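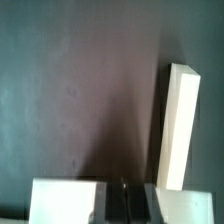
Slide 1. Start with the wrist camera, because most of the questions I got by email were about it. The arm is the Golon, the same one I talked about in November, bolted down in the shared shop at Vulirside. The camera rides just behind the fingers and looks where they look. With the fingers open, a tall cream-white block shows up past the right finger and well clear of it, and the fingers themselves take up most of the bottom of the picture. Point at the shadow to the left of the block. It runs along the whole side and it is darkest right at the edge, so an edge finder that works on brightness alone can pick the shadow for the block. Mine did, for two weekends.

Say what the talk covers. How the cell is laid out, how the two cameras share the job, what went wrong with the fingers, and what I would buy again. No math today. The code is on the shop drive under Pollock, the name of the control program. Narolon is the name of the whole build, in case I mix them up, and I will mix them up.

Slide 2. Background, keep it short. I wanted an arm that could take a part out of a holder, set it down somewhere known, and put it back. Sounds small. I gave it a summer and it took longer. The arm was the one thing I did not build. Everything on the table around it I made, cut or printed in the shop in the evenings, and most of it has been made more than once.

Ask who here has used an arm of any kind. If it's most of the room, skip the part on joints.

Slide 3. Table and backdrop. Black top, green cloth behind. The cloth was there to keep people walking past out of the side camera's view. I had a white sheet up first and the white parts got lost in it. Green was what the fabric store had on the remnant shelf.

The black top is good for contrast but it does reflect. The light strips on the base throw a bluish patch on the table next to it. I mask that area out in the program. A matte mat would be better and I have not bought one.

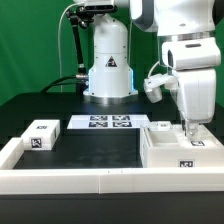

Slide 4. Markers. Every part that matters has a printed square marker on it, and the flat sheet in the middle has four, two by two. The sheet is the reference. The side camera finds the four squares, works out where the table is, and then everything else gets measured from there. If somebody bumps the camera stand, I run the sheet again and carry on.

Things to say about markers:
Print them on plain paper. Glossy paper washes out under the shop lights.
Leave the white border on. I trimmed it off the first batch to save space and the program could not find a single one.
Put them on more than one face of a block if you have room. A marker seen at a steep angle is not much use, and the one on the next face may be fine.
Tape the sheet at all the corners, not just the back ones.

Slide 5. The white rails. They go along the front and down the left side. They keep a dropped part from going on the floor, and they give me something straight to push against when I square up a block by hand. The front one is in two sections. My printer could not do the length in one go. The seam has never mattered.

The box on the right is the holder. Thick walls, open top. The first one had thin walls and flexed when the fingers pressed on the inside, so the marker on the front moved along with it. Mention that a marker is only as good as what it is stuck to.

Slide 6. Two cameras, two jobs. The side camera gets the hand close. The wrist camera does the last bit. I tried to do it all from the side and the hand itself blocks the view just when you need it. I also tried to do it all from the wrist, and that is bad in a different way. Up close the wrist camera sees one block and a lot of plain background, and nothing to tell it where on the table it is.

Handover is at 200 millimeters above the part. Above that Pollock listens to the side camera and ignores the wrist. Below it, the other way around. I had them blended for a while and it made the arm hunt back and forth. A hard switch is ugly but it works.

Slide 7. Fingers. I am on version 8. Pass the old ones around now, not at the end, or they don't come back.

Early ones were too long and bent. Then they were stiff but slick. The current ones have wide flat faces and side plates, and the wide face helps with a block that is not quite square to the hand. The cost is that they hide more of what the wrist camera could see. I have learned to live with that by tilting the camera up a little. If anyone asks about soft pads, I have a set glued up but not tested, so no opinion yet.

Slide 8. Numbers. I ran 500 picks with one block shape and wrote down every miss. I am not going to put up a percentage, as I changed the lighting partway through and the two halves should not be added together. The useful part was the notes. Most misses before the lighting change were the shadow problem from slide 1. Most after it were me, putting the block back in the holder crooked.

The fix for the shadow was a second lamp, low and on the other side, with a piece of baking paper over it. There is still a shadow but it is soft enough that the edge finder leaves it alone.

Slide 9. Safety. Don't rush this one. The stop button is on the front of the table where either hand can reach it. Speed is capped in the arm's own settings and again in Pollock. No reaching over the rails while it is powered. The shop asked for a sign, and the sign is up. If kids are in the room, say it twice.

Slide 10. What I would do again. Markers on everything, yes. Green cloth, yes. Printed rails, yes, though I would make them heavier. Cables I would route from the start. Right now they drop onto the back of the table and I have to check them before every long run.

Slide 11. Next. Two block sizes in the same run, then a part that isn't a block at all. I'd like help with the second one. Anyone who wants to try the arm can come by the shop on Sun 21 July, any time after lunch. Bring your own part if it fits in your hand.

Leave slide 11 up during questions. Get the fingers back.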